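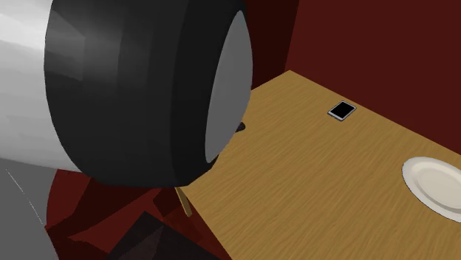 Sorting returns at Timport

Debora Dal Bello has worked on the returns bench at Timport since it handled 40 items a day. The target is now 300, and from April an arm will share the load. For now she tests each job on screen, with a phone and a plate on a simulated table.
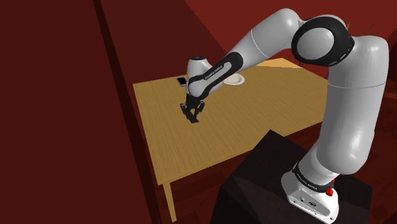
"I used to lift all day," she says. "Now I decide where things go and what the arm should leave alone - my wrists are better, but I go home with a headache."

Her shift partner, Ravinder Pelletier, misses the talk at the bench. 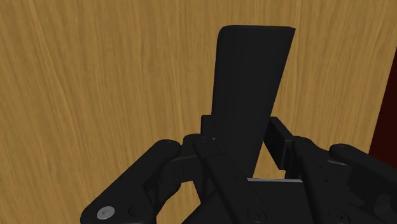

He has asked for the training to be paid, and expects an answer on Monday.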